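Equipment review: the Skundemik tabletop manipulation kit in a student club setting

Prepared for the Zurgate Schools Robotics Network by Nhàn Thân, club supervisor, Heltness College

Purpose of the review

The college was asked to assess the Skundemik kit for use by clubs entering the Admasu sorting challenge. Two kits were purchased from the club's own budget at 400 pounds each. They were used by students aged fourteen to seventeen from the start of the spring term until June. The network had no part in the choice of supplier, and the supplier has not seen this text.

Contents and assembly

The kit includes the arm, a parallel gripper, a small wrist camera, a power unit and a printed guide. It does not include a frame or a work surface, and clubs should budget for both. The guide is clearly written up to the point at which the camera is fitted. After that the order of the steps is confusing, and one group had to remove the gripper again in order to route the camera cable. Assembly took the older students 90 minutes. Younger students needed a second session and some help with the smaller bolts.

Software

Installation on college computers required administrator rights, and supervisors are advised to arrange this before the first meeting. The teaching mode is good. A student may move the arm by hand, save a position and return to it later, and most members could do this without assistance by the end of their first evening. The calibration routine is weaker. It must be repeated whenever the camera is disturbed, and the program gives no warning when the old values no longer apply.

Performance in the challenge task

The Admasu rules require teams to collect small coloured blocks from a cloth-covered table and place them in a tray. The gripper closes evenly and holds a block securely once it has been properly approached. Our difficulties were almost all with finding the blocks. Strong colours gave the students very little trouble, but pale or see-through pieces were often missed, and the teams spent several weeks adjusting the lighting and their colour settings.

The cloth itself deserves attention. Creases alter the shading of the surface and may be mistaken for the edge of an object. Students were taught to smooth it before each run — a simple habit, and one that improved their results more than any change to the program.

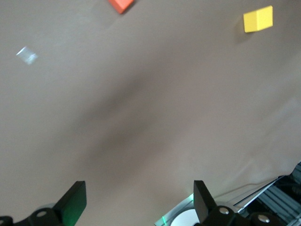

Cable management is the other matter on which we would ask the manufacturer to do better. The clips supplied are too few, and the cables must be checked regularly by an adult. Replacement finger pads arrived within 10 days of ordering, which we considered acceptable during a competition season.

Recommendation

The kit is recommended for clubs with some previous experience and a supervisor able to attend every session. Clubs new to the subject should borrow a kit for half a term before committing funds. One arm will serve four students comfortably; with larger groups, the quieter members tended to be left with the note-taking. Heltness College intends to keep both kits for the coming year and will buy additional clips separately.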